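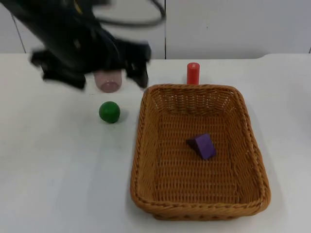 Figure 3. The arm in motion with open fingers on either side of the pink cup, seen by the fixed camera. The purple block is in the basket.

3.2 Cell setup and maintenance

The cell consists of one arm, one white table and one fixed camera. We kept the same objects during the whole study: a cup, a ball, a cylinder, a block and a wicker basket (Figure 3). The arm was installed at our Clolley site in August, and its base was bolted to a steel plate prepared by the Georgiev workshop. The base bolts are tightened again after every 20 hours of operation.

Most of our maintenance time was spent on the gripper. After 1157 grasps the left finger no longer returned to its full opening, and the difference between the two fingers became large enough to push the cup before the grasp. Tarek Tahiri removed both fingers, cleaned the guide rails and replaced the worn bushing on the left side. The offset was then measured again with a gauge block, and the new value was written in the controller file. We did not correct the earlier recordings. They are marked in the log as "before service" and the analysis in Section 5 treats them separately.

The second repair concerned the cable. In the first weeks it was fixed too tightly along the arm, and when the arm moved fast toward the left side of the table the connector was pulled. We released two clamps and let the cable form a free loop over the arm, as can be seen in Figure 3. The loop must not be longer than necessary, or it enters the view of the camera at low positions of the arm. With this routing the cell completed 1217 further grasps, and the connector did not need attention.

The camera is checked every morning before the first run. The operator compares the back edge of the table with a line stored in the Plultwood software. If the two do not agree, the mount is adjusted by hand and the calibration is repeated with 20 poses. The table is wiped with a dry cloth only. A liquid cleaner was tried once at the Jodport laboratory and it left reflections which disturbed the detection of the ball.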